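Purano Budget Travel Guide: progress report to the Drakos Fund
May 2022
Prepared by the Purano guide office

What this report covers

This is the second report on the grant for the low-cost travel guide to Purano and the Eltorden valley. The first report described how we chose the routes. Now we report on the testing of the routes, the price checks, the writing, and the money that remains.

Routes

The guide will have 4 routes, as in our application. Three are tested from beginning to end by people who travelled only by bus, ferry or on foot. The last one, from Purano harbour to upper Eltorden, is tested only until the dam. The road after the dam was closed for repair and the bus turned back there. We will try it again when the road opens. If it stays closed, we propose to finish the route at the dam and add a night in the lower village, where beds are cheaper in any case.

One change was made to the coast route. The morning ferry does not run any more outside the holiday season, so a traveller would lose half a day waiting. We moved the start to the afternoon and put the market visit on the first day.

Price checks

We promised that every price in the guide would be checked twice. The first check is complete and has 333 prices in it: beds, meals, tickets, luggage storage and laundry. It took longer than we planned. Many small guest houses do not answer e-mail, and we had to telephone or go to the door. Of all the prices, 49 were different from what the owner shows on the internet, nearly always higher. The usual reason was a cleaning fee or a charge for sheets. We will print the full price, with the fees inside it, and mark the places where a traveller must pay in cash.

The second check will be done just before printing. Fuel is more expensive this year and we expect the bus company to change its fares, so we do not want to do it too early.

Writing and design

The text for the coast and the old town is finished and edited. The Eltorden chapter is in draft. Test readers asked for shorter paragraphs and for bus stops to be named in the local spelling — both are done. They also found the colour of the walking lines too pale on a phone, and this will be corrected by Kovix, who makes our maps. 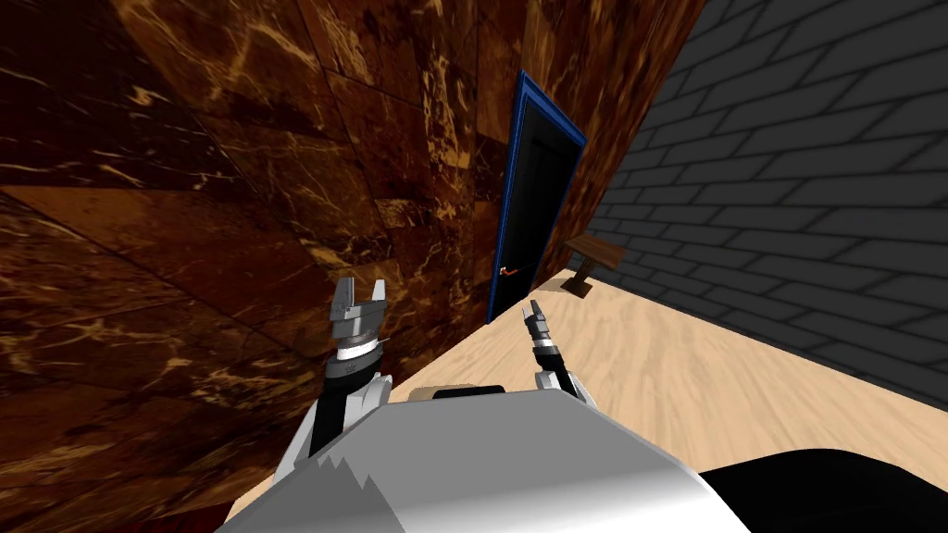
Money

Spending is close to the plan. Travel for the testers cost less than expected, mainly for the reason that the upper Eltorden trip was cut short. Telephone and staff time cost more. We ask your permission to move the unused travel money to the second price check. The total of the grant does not change.

We still plan to print 1,000 copies for hostels and the visitor centre, and to offer the same guide as a free download. The printer has held his offer until July. After this date the paper price may go up, and we would then come back to you before we sign anything.

Next steps

- Test the last part of the Eltorden route, or close it at the dam
- Finish and edit the Eltorden chapter
- Receive corrected maps from Kovix
- Do the second price check
- Send the final files to the printer

Purano Budget Travel Guide | Contact the guide office | © 2022 | Back to top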